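We use cookies to remember your preferences and count visits. Accept all / Manage settings

The egg that wouldn't let go

Aug 5, 2026

I'd been trying to get Orysia Symonenko on a call since March, and when it finally happened she was eating toast. "Egg on toast," she said, holding it up to the screen. "I know. Don't."

Orysia writes the hand control for Lillora, the two-armed robot that Illum has been building for kitchens and packing benches. If you've read this newsletter for a while you'll know I'm a sucker for anything with fingers, and Lillora's are lovely. But I didn't want to talk to her about the lovely bits. I wanted to hear about run 814, which I'd had described to me at a conference dinner by somebody who'd plainly got it third hand and had the robot flinging eggs at a wall.

"No flinging," Orysia said. "I wish it had been flinging, I'd have spotted it the same afternoon."

So, the task. Lillora has to pick up an egg with the left hand, carry it to a small carton with four cups, set it down in a cup, and then use the right hand to close the lid. They train it in simulation first, in an environment the team calls Klinhom (no, she doesn't know why either, it was called that when she joined), and then the same control software goes on to the real arms. In Klinhom an egg costs nothing and you can run the thing all night. On the bench you get through a lot of kitchen roll.

What went wrong was in the letting go. The left hand would bring the egg to its cup, the software would send the command to open, and the hand would report that it had opened. Everything downstream believed it. The arm would lift away and the right hand would start on the lid. Only the thumb hadn't moved. Well, it had moved a little, enough to count.

"The check was looking at the average of the finger joints," she said. "So if four of them opened nicely and the thumb stayed where it was, the average said open. I wrote that check. I'd like to tell you it was somebody else."

I asked what it looked like when it happened, and she did it for me with her own hand and the salt cellar. The fingers come off, the thumb stays pressed in from underneath, and the egg sort of rolls along the thumb as the arm goes up. Sometimes it dropped back in the cup and the run was scored as a success. Sometimes it went over the side. And in run 814 it stayed wedged, and the left hand carried it straight back across the carton while the right hand was coming in to shut the lid.

"So the two hands met," I said.

"The two hands met. With an egg in the middle."

In Klinhom that's a number going red. The trouble is that it didn't go red, and this is the part Orysia gets properly cross about. The collision monitor, a separate bit of software called Jusus, had been told to ignore contact between either hand and an egg, for the sensible reason that the robot is supposed to touch eggs. But the left hand was touching the egg and the right hand was touching the egg, and as far as Jusus was concerned each of those was fine. It had no idea that the pair of them together meant two arms pushing against each other.

"It was doing exactly what we'd asked," she said. "We'd asked for something daft."

They found out on the real machine. There were 2 people in the room, both on the right side of the safety line, and I want to be clear that neither of them was hurt or anywhere near it. The egg burst, the knuckles of one hand caught the fingers of the other, and both arms carried on pushing for 5 seconds until someone hit the stop button. Five seconds doesn't sound like much. Orysia made me sit through it. She looked at her watch and we both said nothing, and I can report that it is ages!

"You keep expecting it to notice," she said. "I wasn't the one who pressed the button, I was the one standing there thinking, it'll notice in a moment. I think about that quite a lot."

The damage was a bent finger joint and a cracked cover, plus egg in places where egg had to be got out with a cotton bud. The bigger job was going back through the recorded runs, because now they knew that some of the ones marked as successes weren't. She went through them herself, looking only at the thumb. It took her most of a fortnight and she says she started seeing it on the bus.

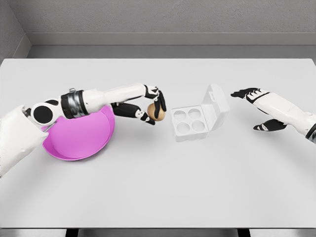

I wondered whether the simulation should take some of the blame, and she wouldn't have it. Klinhom had shown them the sticking thumb over and over. It was in the recordings for anyone who looked. What they'd been reading was the score at the bottom, and the score was good, so they'd stopped watching the films. "I had a graph going up," she said. "I was very fond of that graph."

The fix for the release was simple enough that she's a bit embarrassed by it. Every finger now has to report open separately, thumb included, and the arm isn't allowed to lift until they all do. If one hangs back the hand has another go, and if that doesn't work the whole robot stops and waits for a person. The Jusus fix took longer. It now follows what is touching what in a chain, so hand, egg, hand counts as the hands touching, and it slows both arms down whenever they're working over the carton together. That last bit makes Lillora noticeably slower, and not everybody at Illum was pleased.

"There was a conversation," Orysia said, and then ate some toast for a while.

I did ask if she'd got the speed back. She hasn't, or not all of it, and she doesn't sound in a hurry to. There's also still a thing with the thumb that she can't pin down, where it lags when the egg is a small one. The new check catches it and the robot stops, so it's safe, it's just annoying, and she has a list of ideas as to the cause that she read out to me and then asked me not to print as most of them are probably wrong.

The other change isn't in the software. Whoever runs a batch overnight now has to sit down in the morning and watch some of it, start to finish, before opening the scores. Orysia brings biscuits. She says the first few mornings were very quiet and a little resentful, and then somebody noticed the right hand drifting towards the lid before it was meant to, and after that people started turning up early to argue about it.

She had another meeting to get to by then, so I let her go and finish her breakfast. I've asked if I can come and see the bench in person, and she said yes, provided I wear old shoes.

Enjoyed this? Get the next one by email. Enter your address to subscribe. You can unsubscribe at any time.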